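Water chestnut

The water chestnut is a grass-like sedge grown in shallow water for its edible corms. Despite its name, it is not a nut. The corms form at the ends of underground stems in the mud at the bottom of ponds, paddies and marshes. They are eaten raw, boiled, grilled, pickled or canned, and are best known in the cooking of China and Southeast Asia.

The name is also used for the water caltrop, an unrelated floating plant with horned, starchy fruits.

Growth

The plant has upright, hollow green stems that do the work of leaves. It needs a long warm season, and frost kills the part above the water. Corms are set in flooded soil in spring, and the stems spread quickly through the summer. By late August the growth above ground slows and the plant begins to store starch and sugar below. Harvest starts once the stems have turned brown and the field has been drained. Digging is still done by hand on many small farms, as the corms bruise easily.
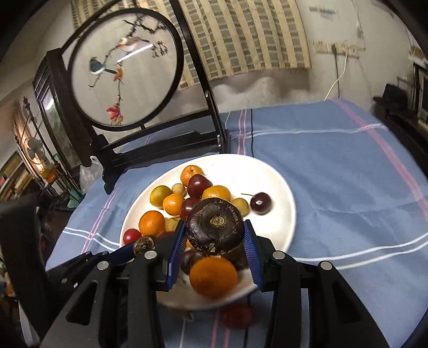 The skin is thin but tough and is normally peeled before eating. The flesh inside is white and crisp, and it stays crisp when cooked or canned. This is due to compounds in the cell walls that keep the cells from separating when heated. Few other vegetables behave this way, though lotus root is one.

Cultivation at Hornurach

At Hornurach, water chestnuts are grown in old clay pits along the lower road to Ganthorpe. The pits hold water well and warm up early. The first beds were planted from corms supplied by the Stefanou nursery, and the crop later spread to 8 pits. A single pit can yield 700 kilograms in a good year. Most of the harvest is sold fresh at the Brirnov market, and the remainder is dried and ground into flour.

Uses

Fresh corms are sliced into stir-fries, chopped into dumpling fillings or simmered in sweet soups. The flour is used as a thickener and in a steamed cake cut into squares and fried. Corms grown in dirty water can carry a parasitic fluke, so they should be washed, peeled and cooked.

Storage

Unpeeled corms keep for two weeks in a refrigerator. Peeled corms should be covered with cold water, changed daily, and used within 3 days.

See also: Arrowhead, Lotus root, Taro, Water caltrop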